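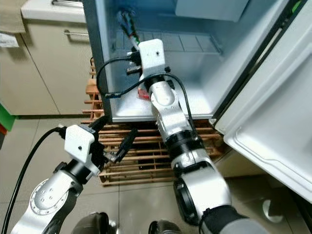

小型冰箱使用与整理须知

本须知适用于宿舍、值班室及茶水间配备的小型冰箱,由后勤服务部编制,供各楼层使用人员参照执行。

一、放置

小型冰箱应置于平整、稳固的台面或架子上,两侧及背面须留出散热空间。使用木条架承托的,应每月检查木条有无松动、变形,并用干布擦拭缝隙。架下地面易积灰尘,清扫时请一并处理。冰箱不得与微波炉共用同一插线板。

二、分区存放

小型冰箱容积有限,存放前应先确定各类物品的位置。

1. 顶部小冷冻室仅用于制冰及短期冷冻,不宜放入整瓶饮料。玻璃瓶装液体一律禁止冷冻。
2. 网架适合放置已加盖的熟食和乳制品。底面较小的瓶罐在网架上容易倾倒,可先垫一只浅盘。
3. 底层放置较重物品及需密封的生鲜。生鲜应装入带盖容器,汁液外溢时须当日清理。
4. 靠近后壁处温度较低,叶菜和鸡蛋不宜紧贴后壁。盒装、袋装饮品可竖直排列,标签朝外,便于辨认。
5. 门内侧搁架放置调味品及小瓶饮料。门体开合频繁,此处不放鲜奶。

三、标识与清理

个人物品应注明姓名和存入日期。每周五下午为统一清理时间,无标识或已过保质期的物品将予以处理,不另行通知。剩余饭菜存放不超过两天。

拿取后排物品时,应先将前排物品移出,再行取放,避免拖拽碰倒。取放完毕即关门,不得长时间敞开。

四、除霜与清洁

冷冻室结霜较厚时应及时除霜,步骤如下:

切断电源,将全部物品移至保温箱。打开箱门,在底层铺吸水毛巾,待霜层自然融化。严禁使用刀具或其他尖锐工具铲除霜层,以免损伤内壁及管路。融化后的水用毛巾吸净,再以温水加少量小苏打擦拭内壁、网架和门搁架。网架可取出单独清洗,晾干后装回。

门封条的褶皱处容易藏污,可用软毛牙刷蘸温水逐段刷洗,随后擦干。检查密封性时,将一张纸夹在门缝中轻拉,若纸张毫无阻力即可抽出,说明封条需要清洗、调整或更换。

冰箱内壁应保持干燥后再通电。通电后待箱内温度降至设定值,方可放回食品。

五、异味处理

出现异味时,应先查找来源并清理,再考虑使用除味用品。可在角落放置一小碟小苏打,每月更换。不得在箱内喷洒香水或含酒精的清新剂。

六、报修

全楼现有登记在册的冰箱超过542台,报修时请提供楼层、房间号及机身编号。封条破损、持续异响、无法制冷等情况,请联系设备管理员穆阿梅尔·瑟恩梅兹(Muammer Sönmez)。使用人员不得自行拆卸背板。

长期停用的冰箱应断电、清空、擦干,并将箱门保持微开。

相关内容
茶水间台面与水槽日常保洁要求
宿舍衣柜防潮办法(二月修订)
Sovevari 系列收纳盒领用说明
垃圾分类投放点调整通知
微波炉安全使用须知

本网站使用 Cookie 以改善浏览体验。继续浏览即表示您同意我们的 Cookie 政策。
接受 | 管理设置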